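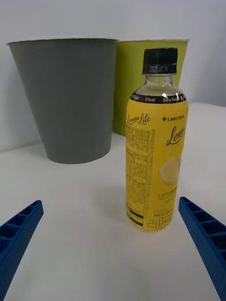 One reader of the August version of this page objected that setting a grip force limit was a waste of an afternoon, and that any gripper sold for use near people should come with a safe number already loaded. The default on ours was set for metal parts. Work through the steps below before you run drinks bottles or other thin plastic.

Updated January 28, 2025

Setting a grip limit for plastic bottles

What you need
A full bottle, an empty one of the same kind, a force gauge, and the Pomville cell checklist.

1. Put the arm in reduced speed mode. Keep the enable switch in your hand the whole time.

2. Clear the table of anything the arm does not need for the job. Bins stay if they are part of the task, but mark their positions with tape.

3. Stand the bottle upright with the cap on tight. Do not use a bottle with a swollen or dented wall.

4. Close the fingers on the force gauge at the lowest setting. Write down the reading. Repeat 9 times and keep the highest value, not the average.

5. Grip the full bottle below the shoulder, lift it 30 mm and hold for 11 seconds. If it slips, lower it, raise the force one step and go back to step 4.

6. Do the same with the empty bottle. If the wall buckles, the setting is too high for mixed work and you need two programs.

7. Enter the final value as a hard limit in the Arkine controller, under the supervisor login. A limit typed into the program alone can be changed by anyone.

8. Record the value, the bottle type and the finger type on the checklist.

Check the limit again after 300 cycles, and any time the fingers are changed. Fasero fingers and Zacharopoulos fingers need separate entries.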